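Search this notebook
Search
All entries

Workshop notebook, Calham student robotics project
October 30, 2019
Posted by: bench two

Last updated: February, typos fixed and the run count corrected

Carrying on from the last entry, where I said I'd believe the sorting numbers when I saw the log. I've now seen the log.

The claim on the whiteboard is that the two-arm sorter "works in sim". What the log has is 1,582 attempts with a grasp recorded as good in 1,197 of them. Fine, that is a number. But I went through the definition of good and it means the fingers closed and the object's height went up at any point afterwards. Any point. An object that gets flicked upwards by a knuckle counts. An object that is lifted and dropped straight back counts. I'd like us to stop saying "works" until we have a figure for things picked up, carried and put in the right place, which at the moment we don't measure at all.

I've changed the check in my own copy so the object has to stay up for 200 consecutive steps. Haven't pushed it. Somebody other than me should read it first, as I was in a bad mood when I wrote it.

Other things from today, in no order.

The Movix export still puts the second arm's base very slightly inside the table. You can't see it unless you turn on the contact display. The solver pushes back, the arm shivers for the first few steps, and then it settles. We've been ignoring this because it settles. I don't think we should. If the first few steps are rubbish then every run begins from a pose nobody chose. Moved the base up by hand for now. The proper fix is in the export script and whoever owns the export script knows who they are.

Friction. We are using one value for every object. Cardboard, plastic, whatever the bottle is supposed to be, all the same. I was told this is "conservative". Conservative in which direction? If the value is too high everything is easier than it will be at the bench.

The layout I've been using for the two-arm test is the crowded one, both grippers down over the middle and the small stuff spread between them. The tidy rows we used at the start of term flatter the planner and I'd rather look at the awkward case.

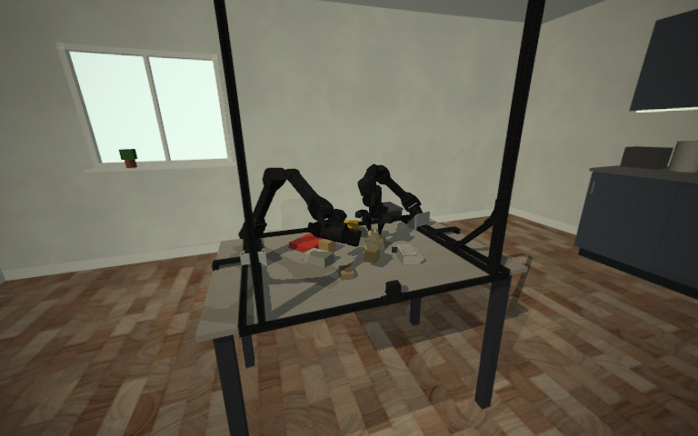

Source: simulator render, Calham student robotics project, shared folder / two-arm layouts

The red block on the left is the one the planner likes best and I suspect it's carrying the success rate. It's a plain shape at the outer side of the group, so the left arm can go for it without worrying much about its neighbour. The beige bottle in the middle is a different matter. Both arms can get at it, and whichever one starts, the other has to be told to keep out of the way. At present we do the telling with a fixed delay. A fixed delay! Change the speed limit and the whole thing is out of step again.

I also want the flat grey piece at the back right looked at separately. It stands at an angle by the right gripper, and as far as I can tell from the log the planner treats it as a box of the same outer size, lying square. That would explain the approach direction, which made no sense to me all last week.

Shadows. There was an argument about whether the dark bands across the tabletop matter. If we only ever use the known object positions, no, they're decoration. If we go ahead with the camera-based version then they matter a great deal, because they move with the arms and the table is grey, and so are a couple of the objects. The plan says camera-based by February. I've written "optimistic" next to that and I'd like it left there.

The Visser notes (the photocopied ones in the drawer, not the slides) suggest randomising the light between runs. Cheap to try. I would do that before anyone spends another evening choosing a nicer floor texture. The parquet is very handsome and has improved our results by nothing.

Rotivel planner: tried the newer build. Planning looked quicker on the first few runs and then one took so long I went and made tea. No idea yet if that's the build or the crowded layout. To be fair to it I need to run the old build on the same seeds, and the old build won't start on this machine since the update. Asked for the spare machine.

Ran the stricter check overnight on the left arm only, seed file as before. It got through 2,375 attempts before the disk filled up. I haven't worked out the rate and I'm not going to guess at it here, because last time I guessed it ended up on a poster.

To do:
- someone reads the 200-step check
- success rate per object, red block reported separately
- friction per object, even rough values
- get rid of the fixed delay
- clear the old logs off the disk, ask before deleting anything with "final" in the name
- old and new Rotivel builds on the same seeds

Still not convinced the second arm earns its place. One arm with a sensible order might do as well on this many objects, and it would have no one to bump into. Will run that next if I get the spare machine.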